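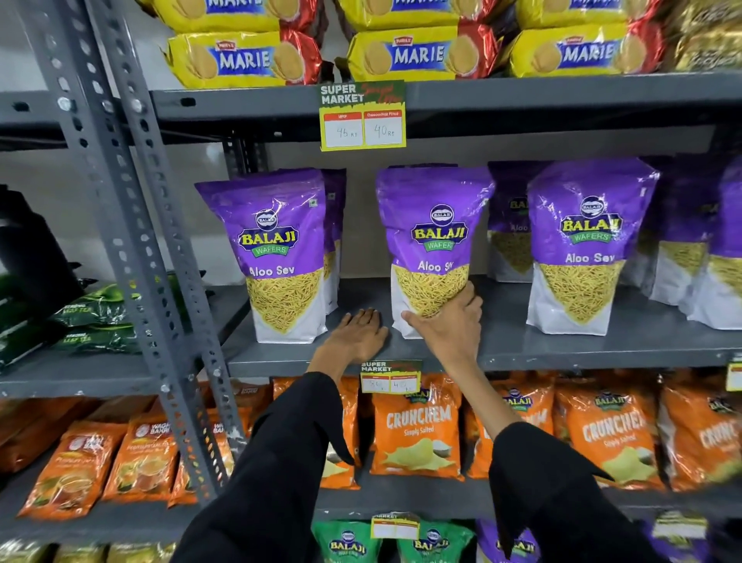 According to Trultow, the shelf robot had stopped with its fingers closed on a bag and would not let go, and the staff pulled the bag out by hand. Do not do this. A gripper that has faulted while closed may still be holding full force, and on the Kotura it can reopen without warning when the fault clears.

6th May
Workshop notes, Minhas Shop Equipment

The fault on the display is 1459, grip timeout. It comes up when the fingers have closed but the controller has not seen the pressure settle within 4 seconds. Pillow bags and stand-up pouches cause most of it. The film creases, the air inside shifts, and the reading wanders. Rigid cartons seldom do it.

To release a held packet:

Press the red stop on the mast. Do not use the pause key on the tablet — it leaves the arm powered.
Turn the isolator to off and wait 17 seconds for the drive to discharge.
Support the packet from underneath with one hand, keeping fingers clear of the pads.
Turn the manual release on the wrist anticlockwise until the pads part.
Check the bag seams. A split bag goes to waste, and crumbs must be brushed off the pads before restart.

If 1459 returns on the next pick, clean the pads with a damp cloth and a drop of washing-up liquid. Solvent cleaner hardens the rubber. Dry them fully. Salt and oil from burst snack bags build up in the grooves, and a greasy pad makes the controller squeeze harder to compensate.

Fault 1767 is different and should not be cleared on site. It means the wrist force sensor disagrees with the motor current. At Cudmont it was reset repeatedly in September, and the arm then pushed a full row of pouches against the back panel and bent a shelf clip. Leave the isolator off, tag it, and restock by hand until the sensor has been changed.

When filling by hand beside a stopped unit, keep sleeves away from the wrist joint. Face bags up one at a time, and leave a finger's width between pouches. Tightly packed rows bring 1459 back sooner than anything else.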